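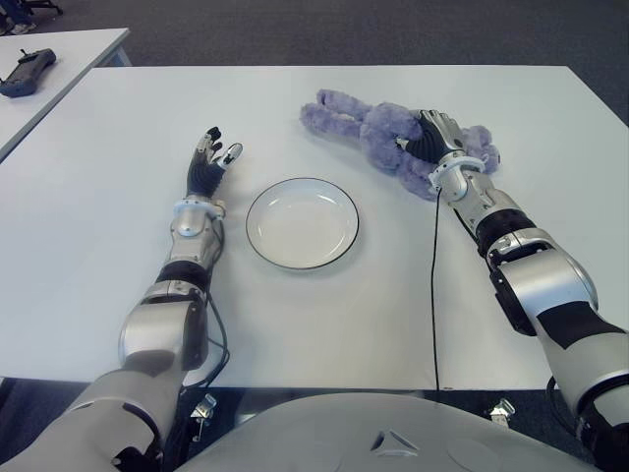 Soft goods > Bench notes

2024-10-26, Plorham, upstairs room

Sosina Gebru

Last updated: February (washing section corrected, one line added under lights)

White table today with the purple toy and one plate, the round one with the thin dark rim. Toy to the upper right, plate near the middle, nothing served on it. I had planned to bring out the bowls as well but left them in the cupboard. One hard thing and one soft thing is enough to be getting on with, and the bowls all need their price labels soaking off.

Starting with the toy, as it takes up most of my time. It came in the second parcel from Bikley along with the short-haired animals, and it's the only one of that parcel with a pile long enough to need brushing. Weight on the kitchen scales was some 300 g when it arrived. I haven't weighed it again after washing and should have done. The limbs are long and go wherever they like. Put it down by the body and one of them usually ends up stretched across the table with the others bunched underneath. I used to straighten them out before every start. I've given that up and now just note which way the long one is pointing, with a rough sketch in the margin of the paper book.

Brushing. Use the wide pet brush, never the wire one. Wire pulls the fibres out at the root and you find them for days. Work from the ends of the limbs towards the body, then the body itself from top to bottom. The middle goes flat first, being where the toy is mostly held, and it takes longer to come back than the limbs do. Two passes with the brush and a shake over the bin does for an ordinary day. If it's still matted, leave it overnight in the airing cupboard and try again in the morning before anyone uses it.

Washing. My first note said 40 degrees and that was wrong. The label inside the seam says 30, by hand. Corrected here. Small amount of the unscented liquid, lukewarm water, squeeze and don't wring. Roll it in a towel, then lie it flat on the rack. I hung the first one up by a limb in February and the stuffing all slid down to one end. It had to be opened and restuffed, which was an evening's work, and the seam has never looked right.

Colour is a nuisance to write down. On the order form it's lavender. Under the room lights it's lavender from one side and closer to grey when you get near it and the fibres are parted. I've put "purple" in the log throughout so that searching the log finds all of them. If you add entries please do the same and keep the fancy names for the remarks column.

Now the plate. It is a plain white plate and the table is white too, so the dark rim is doing all the work. We tried an all-white one from the Michiels box last time and it was hard to find against the tabletop, even standing next to it. You end up looking for the shadow along the lower edge. With the rim there's no such trouble. I'd like two more of the rimmed ones as spares, same size. The shop in Brornham had them in the summer but only sold them in sets with cups, and we don't need cups.

Plate care is simple. Warm water and washing-up liquid at the end of the day, dry with a tea towel that doesn't shed. No dishwasher, as I don't trust it with the rim. Wipe before each start with the blue cloth. Most of what comes off is fluff.

And there is a lot of fluff. Long soft fibres travel further than you'd think. They stick to the plate if it has been dried badly, they collect along the front edge of the table, and they cling to anything dark. The lint roller is good for cloth and hopeless on a hard surface, where it just pushes them about. What works on the tabletop is a barely damp cloth drawn towards you in one direction and 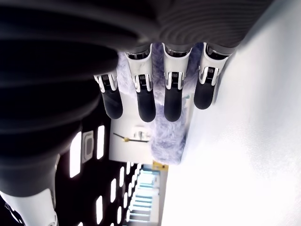

then folded over and drawn again with the clean side. Don't scrub in circles. Rinse the cloth in the sink on the landing, not in the kitchen, as the kitchen plughole has already been cleared once this year and it was mostly purple.

I tried the vacuum with the soft brush head too. It picks up well but it's loud, and it will take hold of a loose limb if the toy is anywhere near. Move the toy to the shelf first if you go that way.

Times. I go by the clock on the white wall and write the start and finish in the book to the nearest five minutes. Brushing, wiping down and laying out again took 18 minutes in all today, and that was without hurrying. It used to be longer when I was fussing over the limbs. Allow more after a wash, as the pile dries in clumps and has to be teased apart by hand before the brush will go through.

Layout as I'd like it kept:

Plate near the middle of the table, with space left all round it.

Toy to the right and further back, lying down, any way up.

Cables well clear of the plate. One of them runs down across the table to the right of it and over the front edge, and it's easy to nudge the plate into it when wiping.

No mugs. There's a ledge by the door for mugs. 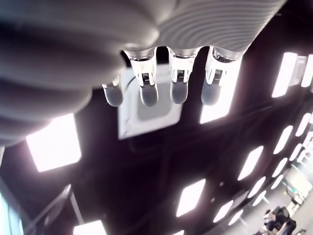 Lights and ceiling

The ceiling in there is very dark and the rectangular lights are very bright, and between the two it's a room of strong contrasts. The white table gives a lot of it back. Shiny things pick up hard highlights; the toy is the easiest object we have in that respect, as the fur doesn't shine at all. The plate comes somewhere in the middle.

I asked about changing the tubes for 3000 K ones to make it softer on the eyes. The answer was maybe, after the other rooms are done. Line added since: they are still the old ones. If you're in there all afternoon, take a break on the landing where there's a window.

To do

Weigh the toy, dry, after brushing. Write it next to the first weight.

Order a second wide brush.

Ring Brornham about the rimmed plates and ask if they'll split a set.

Look at the seam on the restuffed one. It may need to be unpicked and sewn again with the thicker thread, the grey reel in the top drawer.

Bowls: soak labels off. The glue comes away with a bit of cooking oil, then washing-up liquid to get rid of the oil.

Book has about six clean pages left. New ones are in the stationery cupboard behind the envelopes.

Comments (3)

tilly_w
For matted pile a steamer held well back is worth trying before the airing cupboard. Do a patch on the underside first. I flattened a rabbit for good by going too close.

Oakum
Re the plates, we got rimmed ones singly from a catering place. Cost us £70 for a box in the end, so more than you need, but they all match. Happy to post you a couple if the shop won't split a set.

S. Gebru
Thanks both. Oakum, yes please, two would do. Will try the steamer on the one with the bad seam.

This site uses cookies to remember your reading settings. By carrying on you accept them. Change settings | OK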